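Still no sourdough

January 9, 2026

OK quick one, I have to leave in a bit and the dough is on the counter doing nothing. Again.

So. Bread. Some of you asked why I went quiet after November. Short version: I killed my starter. Long version is below and it's not a great story but here we are.

I had that starter going for ages. Got it as a spoonful in a jam jar from Jonatan Boström, fed it every morning, took it with me when we moved to Purnmont. Then I went away for a while and put it in the back of the fridge, way back, where ours freezes stuff. Lettuce, eggs, one time a whole thing of yogurt. I knew this about the fridge. Put it there anyway. Came home and the jar was cracked down one side and what was inside was pink on top. Pink means throw it out. I threw it out. Jar too.

You'd think I'd have had a backup. Dried flakes in an envelope or something. I've told people on this very blog to do that. Did not do it.

So I started over from scratch, flour and water, and I want to write down how that's been going before I forget.

First try, white flour, tap water. Bubbled like crazy on the second day and I got all excited and texted people. Then dead flat. That early burst is the wrong bacteria, apparently, I'd read that years ago and forgot. Kept feeding it. Smelled like gym socks, then nail polish, then nothing. Gave up too early I think.

Second try, whole rye. Much better. Rye is just faster, I don't know the science and don't feel like looking it up right now. Thick paste, warm spot on top of the water heater, lid resting loose. Day five it was climbing. Day seven it was climbing and falling at teh same time every evening and I was pretty happy with myself.

First loaf out of it was a brick. Sour brick. We ate it as toast with a lot of butter and it was fine as toast.
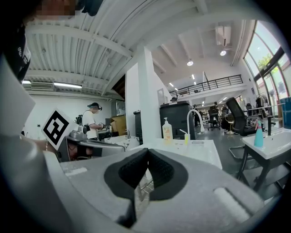
Jonatan wrote back after I complained to him, and his view was that I was baking way too soon, a new starter can rise all it likes and still be too weak to lift a real dough, and I should give it another couple of weeks of feeding before asking anything of it. He also said I was using too much water, and that everybody does, and that I should quit copying wet doughs off the internet until I could make a dry one that worked.

Which, fair. I had been going high on water since that's what gets you the big holes. But I don't even like the big holes! Jam falls through. My kid complains about it every single time.

So now I'm doing a boring dough. Writing it here mostly for me:

1000 grams of bread flour
200 grams starter, fed that morning
18 grams salt
Water till it comes together and stops sticking to my hands, less than I want to add

That makes two loaves. Mix, leave it, fold when I walk by, leave it some more. I stopped setting timers for the folds. Was making me nuts and the bread didn't care.

Overnight in the fridge (front of the fridge!!) then straight into a hot pot with the lid on. Lid off when it smells like bread. Wait till it's darker than you're comfortable with. I always pull it early and then the crust goes soft by dinner.

Last batch, the one before today's, came out pretty good. Not tall. But the crumb was even and it sliced without tearing and it lasted till the end of the week in a paper bag. Gave the second one to my neighbor who said it was chewy and I've decided that was a compliment.

Today's is slow becuase the kitchen is freezing. I moved it next to the oven with the light on, then forgot and preheated for something else, then moved it back. It's had a weird morning.

Other things. I'm out of rye and the store only had the coarse kind, so if anybody has used coarse for feeding let me know if it matters. I'd guess it doesnt. Also, looking for a decent lame, mine's a razor blade jammed on a coffee stirrer and I've cut myself on it more than I've cut bread. Don't want to spend a lot.

And yes I dried some starter this time. Smeared it on parchment, let it go crisp, broke it up, put it in two envelopes. One's in the pantry. The other one I mailed to my sister, who doesn't bake, with a note saying do not throw this out. She asked if it was fish food.

Will post the recipe for the rye crackers when I find the paper I wrote it on. It's in a coat pocket somewhere, maybe the green coat. OK dough just moved a little. Gotta go.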